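Drodimum G3 Two-Finger Gripper - Bench Comparison Kit

For sorting cells that handle mixed household goods
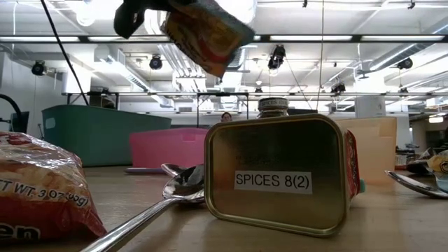
The kit lets you run the G3 against the gripper you already own, on the same arm and with the same items, before you place an order. It is sent on a 29-day loan and can be returned in the original case.

Each kit contains one G3 gripper with black fingers, a second finger set with softer pads, the Balogun flange adapter, a 3 m cable and a printed score sheet. Bins and test items are not included. Most customers use what they have on hand - food packets, tins, jars, spoons and other utensils, with a few plastic bins to sort into.

Specifications
Opening: 70 mm
Fingers: 2, parallel, changed with one hex key
Controller: Starkov C17 or your own
Mounting: overhead or side

Choosing a finger set
The standard fingers suit tins and rigid handles. Use the soft pads for crinkled packets and glass. Flat spoons lying on a hard table are slow with either set, and we suggest scoring them separately. Run every item 17 times per finger set and note drops and missed picks on the sheet.

Cameras
The kit has no camera. A fixed camera beside the workspace is enough for reviewing picks afterward. Keep overhead lights at the same level for both grippers, as shiny metal and plastic film can upset detection.

Availability
Loan kits ship from Prirklow. The next batch is due in October. To reserve one, write to Hạnh Khương in sales. Mounting questions go to Danica Mujić.

Page updated September 26, 2019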